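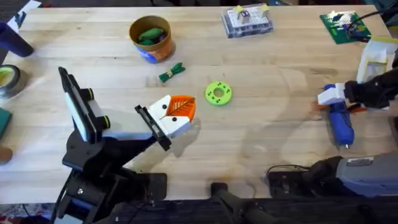 May, evening, kettle on.

Second week of the finger trial and I am still not convinced. The Dudek leaflet says the ridged printed pads will "transform everyday grasping", and I have now spent long enough with them to want a word with whoever typed that. They grip. So did the plain ones. Whether they grip better is what I'm paid to find out, and so far my notebook says maybe, on a good morning, if I approach from the correct side.

Started with the Kinberg controller settings from last week, then went back to the factory ones after lunch, as I didn't trust my own numbers. 64 tries logged before I stopped. I have decided to throw away the early ones, where I was still fiddling with the closing force. Ikau rang to ask if we had "a headline figure yet". No. They'd like to print more than 200 sets over the summer and I'd like them to wait.

The glue gun is a proper nuisance. It is an awkward shape with all its weight in the wrong place, and I put it on the list for that reason, so I can't complain. What I want to know is how far it swings between pick up and hold, and the wrist reading tells me very little. I tried moving the grip point nearer the top and then couldn't decide if I'd improved anything or just got used to it.
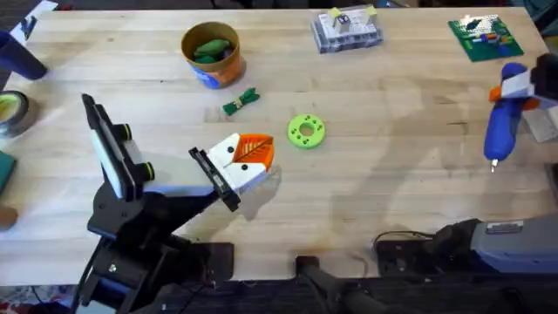
Right arm with the glue gun, nozzle just above the wood.

Lag is the other thing. The maker claims you can't feel it. I can feel it. Small moves are fine – it's when I reach across and stop short that the arm seems to think it over. I've asked for the raw timing and been sent a brochure.

Had an argument on the phone about price too. 700 for a pair of wrists is a lot when the part that touches anything comes off a printer. Was told I was missing the point. Possibly.
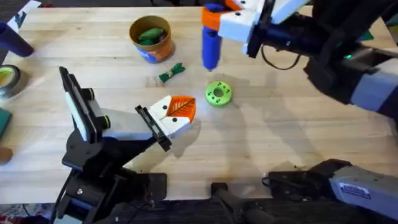 Ingeborg Kuhlmann
Test technician, Wallby

Left side open, right side holding, which is how I like to run the long holds. I can watch for slip on one arm without the other dragging at my attention. My worry with the orange pad is wear: ridges look very clever when they're new, and I want to see them after a month of being shut on hard edges.

The green ring is next. It lies flat and gives the fingers almost nothing to get under, and I expect both designs to do badly.

To do: label the spare pads, chase the timing file again, swap left and right settings and repeat the lot. If the numbers change sides with the settings, it was never the fingers. Bed by eleven.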